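Startseite > Newsletter > Aus den Projekten

Unscharfe Bilder behalten oder wegwerfen? Ein Zwischenergebnis aus Navach

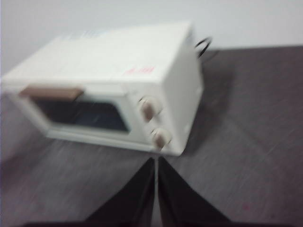

In der Gruppe Navach haben wir lange eine einfache Regel benutzt: Wenn ein Kamerabild vom Handgelenk des Roboters zu stark verwischt ist, kommt es nicht in das Training. Die Regel stammt noch aus dem Vorgängerprojekt Ondberg, und sie wurde dort nie richtig geprüft. Im Juni haben wir diese Prüfung nachgeholt.

Als Grundlage dienten 588 Demonstrationen mit Küchengeräten auf dem Tisch, alle mit Fernsteuerung aufgenommen. Aus diesen Daten haben wir zwei Modelle trainiert. Das erste bekam nur die scharfen Bilder, das zweite bekam alle. Die Architektur, die Zahl der Trainingsschritte und die Startwerte waren bei beiden gleich. Danach musste jedes Modell in 300 Versuchen einen Griff oder einen Drehknopf anfahren, ohne das Gerät zu verschieben.

Das Modell mit allen Bildern war besser, und der Unterschied war größer, als wir erwartet haben. Es hat 93 Fehlversuche weniger gemacht. Am deutlichsten sieht man es bei den schnellen Bewegungen kurz vor dem Kontakt. Unsere Erklärung ist bisher nur eine Vermutung: Der alte Filter entfernt gerade die Momente, in denen sich der Arm schnell bewegt — und im Betrieb sieht das Modell dann Bilder, die es aus dem Training nicht kennt.

Eine Einschränkung müssen wir nennen. Bei sehr kleinen Zielen, zum Beispiel bei Tasten, war kein klarer Vorteil zu messen. Auch haben wir nur mit einer Belichtungszeit gearbeitet. Die Kollegen von Okeke wollen den Vergleich mit ihrer eigenen Kamera wiederholen und haben dafür rund 1770 Aufnahmen vorbereitet.

Für die laufenden Arbeiten gilt ab sofort: Der Schärfefilter bleibt ausgeschaltet. Wer ältere Datensätze aus Ondberg verwendet, soll bitte die ungefilterte Version nehmen, sie liegt auf dem Server Grosov im gleichen Verzeichnis. Das Skript für die Auswertung liegt auch dort, die Beschreibung dazu ist noch kurz und wird ergänzt.

12 Mal geteilt | 4 Kommentare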